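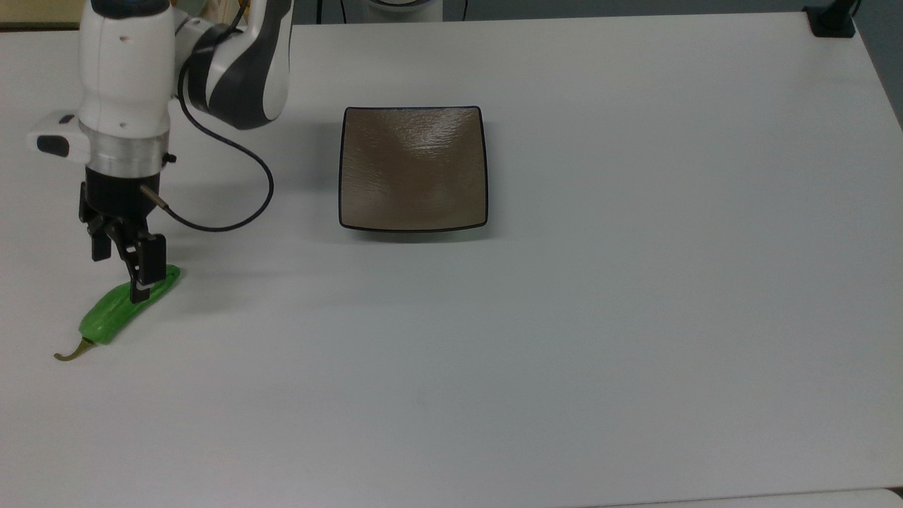
How to Freeze Fresh Chili Peppers

Print this page | E-mail this page

I grow more chilies than I can eat, and every June I start picking again with last year's bags still in the freezer. Freezing is the laziest way to keep them, and they still taste great in a curry!

1. Pick firm ones. Green is fine – I like the grassy flavor in salsa.

2. Wash them and dry them really well on a towel. Wet chilies turn into one big icy lump (ask me how I know).

3. Snip off the stems. Leave them whole or slice them into rings. If you're slicing, wear gloves and keep your hands away from your eyes.

4. Spread them on a lined baking sheet so they don't touch and freeze for 6 hours. I usually put mine in before bed.

5. Tip them into a freezer bag, squeeze out the air and write the month on it. They keep for 12 months.

No need to thaw – just drop them straight in the pan. They go soft, so don't plan on using them raw in a salad. My neighbor Cathal Mac Mathúna grates his over eggs while they're still frozen, and now I do too.

Last updated: June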